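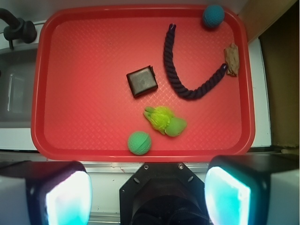 Handout 4: Sorting and storing mixed small objects

Course: Running a Small Local Collection
Teacher: Griet Mulder
Session starts at 10.00, bring a pencil and your own copy of the Groen list

1. What we mean by a mixed lot

A mixed lot is a group of objects that come to you together but do not belong to one kind. A family empties a drawer and brings you everything that was in it. A tray with a blue ball, a rope toy and a small dark square thing that could be a wallet is a mixed lot in the simplest sense. So is a shoebox with buttons, letters and one key.

In the last session we spoke about single gifts, for instance one painting or one clock. These are easy to describe on paper. With mixed lots the difficulty is different: you must decide what is one object and what is several, and you must decide it early, before the numbers are given.

2. The entry number and the object number

Please do not confuse these two. The entry number belongs to the whole lot and is written in the entry book on the day it arrives. The object number belongs to one thing.

In the Cilville collection, where I worked for a long time, the lot from the Purka shop had entry number 569. It contained a cash drawer, a set of scales with weights, and a great many paper bags. The scales and the weights received one object number with parts (a, b, c and further). The paper bags of the same print received one number together. The cash drawer had its own number.

A good question to ask is: would somebody ever want to borrow this without the other? If yes, give two numbers. If no, one number with parts is enough.

3. Describing what you do not know

Many students write too much in the description field. They see something brown and write "leather". Later another person believes it, because it stands in the catalogue. So we keep to these rules:

- Write the simple name first (ball, pouch, rope), then the colour, then the shape.
- If you are not sure of the material, write "material not known" or put a question mark behind the word.
- Do not write the age of an object unless there is a mark or a paper which gives it.
- What the giver told you goes in a separate field, with the name of the giver. It is valuable, but it is not the same as what you see.
- Plant material, such as a leaf or a piece of bark, is also described. Do not throw it away before you have asked if it belongs to the lot.

About the last rule there was a discussion in the group in March. Jasper Jansen thought that loose plant material should always go out of the building at once, for the danger of insects. I agree that it must be kept apart. Put it in a closed bag, write the entry number on the bag, and decide within the week.

4. Measuring

Measure height, width and depth in millimetres, always in this order. For something flexible, such as rope or cloth, lay it down without pulling and write "measured lying flat". For a round object one measurement is sufficient, the diameter.

Weight is optional. We only take it for metal objects and for things which will hang on a wall.

5. Boxes and shelves

Heavy things go low, light things go high. This sounds very easy, but when I visited the store in Dastarach there were glass bottles on the top shelf and empty hat boxes on the floor.

Do not put rubber or soft plastic directly against other objects. Over the years it can become sticky and leave a stain - also on painted wood. Use plain tissue without acid between them. Newspaper is not suitable, as the ink comes off.

Each box has a label on the short side with the box number and the object numbers inside. Do not write the contents in words only. "Toys, various" helps no one when there are 1,217 objects in the store.

6. Exercise for next time

Choose a drawer in your own home, not the tidy one. Take everything out and make an entry form as if it were a gift. Then write a full description for 2 of the objects, following section 3. Give your form to a fellow student, who must find both objects with only your text in the hand.

Write down where your fellow student went wrong, and change your description so that it could not happen again. We will discuss the results in pairs on Saturday.

7. Reading

The Groen list, the pages on household objects and on toys. You may leave out the part on coins, we come to it in handout 6. Whoever has missed handout 3 can find a copy in the folder by the door.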